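Reading time: 7 minutes

Can a Grabber Learn to Fold Your Laundry?

Think about the last time you folded a T-shirt. You may have done it in four neat moves, like somebody who works in a clothing store. You may have rolled it into a ball, pushed it into a drawer, and leaned on the drawer. Either way, your hands did something very hard, and they did it without asking you for help.

Robots would love to be able to do that. Well, robots don't love anything. But the people who build them would love it a lot.

This page looks at a kit called the Loveo, made by a company called Mistano. The Loveo is a grabber you hold in your hand. It has two fingers, it has a camera, and it can't do any chores by itself. You do the chores. The Loveo watches. If that sounds like a bad deal, keep reading, and you can decide at the end.

Why shirts are so annoying

A robot in a factory can pick up the same metal part all day long. The part is always the same shape. It is always in the same place. It never slides off the bed.

A shirt has no shape of its own. Drop it once and it lands like a pancake. Drop it again and it lands like a sleeping cat. The sleeve could be underneath. The neck could be inside out. Black shirts are worse, as anyone who gets dressed in the dark can tell you, and a camera can have a hard time finding where one fold stops and the next one starts.

Engineers have a word for things like this. They call them "deformable," which means they bend and squash when you touch them. Shirts are deformable. So are blankets, bread dough, and most little brothers.

You could try to write rules for a robot. Rule one: find the sleeve. Rule two: pick up the sleeve. But what if the sleeve is hiding? Then you need a rule for hidden sleeves. Then you need a rule for when the thing you thought was a sleeve is a sock. You would be writing rules until you were 100 years old, and by then clothes would be different.

So the makers of the Loveo went another way. They asked people to show the robot what to do, over and over, and let a computer look for the patterns.

What comes in the box

The basic kit has the grabber, a charger, a wrist strap, and a booklet. The booklet has 19 pages, and four of them tell you not to pinch your own nose.

The fingers open and close when you squeeze the handle. Squeeze hard and they hold tight. Let go and they let go. There is no motor doing the work, just your hand and some moving arms joined together. These joined arms are called a linkage. A linkage takes a push in one place and turns it into a movement somewhere else. Scissors work a bit like that, and so do the pedals on some trash cans.

The camera sits behind the fingers and looks forward, so it sees what the fingers are about to grab. Its lens is very wide. A lens like that bends the edges of what it sees, a little like looking through the peephole in a front door. It takes in the fingers, the shirt, the bed, and a good part of the bedroom too, so you may want to think about what is on your floor.

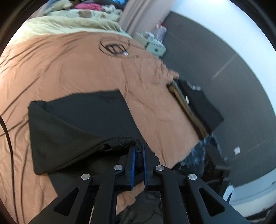 By Tsikata
Gadget Tester and Reluctant Folder

The grabber has hold of some dark cloth, and the cloth has bunched up between its two fingers. Look for the thin blue pads on the insides of the fingers, and for the four round silver screws in a row across the linkage. Those screws are pivots. A pivot is a point that something turns around, like your elbow, only yours is not silver.

There is another black garment near the edge of the bed, folded into a rectangle. The sheet has more wrinkles than a raisin. It makes a good workout for a computer, which has to learn which wrinkles belong to the shirt and which belong to the bed.

How a shirt turns into a lesson

When you press the record button, the camera starts saving video. At the same time, the kit keeps track of two other things: how the grabber is moving, and how far apart the fingers are.

Put those together and you have a kind of recipe. It says what the camera saw and what the hand did next. A sleeve was over here, so the hand went over here. The fingers were touching cloth, so the fingers closed.

One recipe is not much use. If you learned to ride a bike by watching one person ride past one time, you would fall off at the first corner. Mistano says a good starting set for one job is 2,000 recordings. That is a lot of T-shirts. I don't own that many T-shirts, and I would guess that you don't either, so you fold the same ones, mess them up, and fold them again. Parents who have spent years asking for folded laundry may find this part hard to watch.

The recordings go to a computer, and the computer practices. It looks at a bit of video and guesses what the hand will do next. Then it checks its guess against what the hand did. At first the guesses are awful. Little by little, they get closer. This is called training.

After that, the guesses can be sent to a real robot arm with the same kind of fingers on the end. The same fingers matter a lot. If you learned to eat with a spoon and somebody handed you a shovel, dinner would not go well.

Testing it out

I used the Loveo for most of April, in my home in Piltiddale. By the end I had made 623 recordings, which is not 2,000, but it is more folding than I had done in my life up to then.

The first thing you notice is that two fingers are not very many. You have five on each hand, and you use all of them without being grateful. With the grabber you have to plan. Which corner first? If I pull here, what will happen over there? My first shirt took so long that I stopped to have a sandwich.

The second thing you notice is that you need to slow down. When I rushed, the grabber missed the cloth and closed on air. The kit saved that too. Somewhere in my recordings is a very careful lesson in how to pick up nothing.

The pads on the fingers are a good idea. They helped me hold thin cloth, which likes to slip away. Thick sweaters were harder, and I gave up on a fitted sheet after one corner. I don't think that was the grabber's fault. I have never met a fitted sheet I could fold with my own two hands, either.

What I liked

It is light enough to hold for a good while. The record button is easy to find with your thumb. You don't have to know how to write computer code to make a recording, and the booklet explains things in short, clear sentences.

I also liked that you can take it anywhere in the house. A big robot arm has to be bolted to a table. A grabber can go where the mess is.

What I didn't like

The charger cord is too short. The handle starts to squeak after a while - only a small squeak, but it happens every single time you squeeze. And small hands will have trouble reaching all the way around the grip. Mistano says the kit is for ages ten and up, with a grown-up helping, and I think the grown-up should be ready to do some of the squeezing.

There is also the matter of privacy. Remember that wide lens? It records your room as well as your shirt. Before anyone sends off a recording, a grown-up should watch it first and check that there are no faces, addresses, or secret candy supplies in it. You can delete any recording you don't want to share.

So will a robot do your laundry?

Not this week. A robot trained this way may learn to fold one kind of shirt, on one kind of bed, in good light. Change the bed and it may get confused. People are working on that by collecting recordings from lots of different homes, with lots of different beds and lots of different wrinkles.

Try this while you wait

Put a T-shirt on your bed. Make each hand into a grabber by using only your thumb and one finger. Now fold the shirt. Next, put one hand behind your back and do it again.

Say each move out loud as you go: reach, pinch, lift, carry, let go. Count how many moves you need. Then mess up the shirt, trade places with a friend, and see whose list is shorter. When you are both finished, the shirt goes in the drawer.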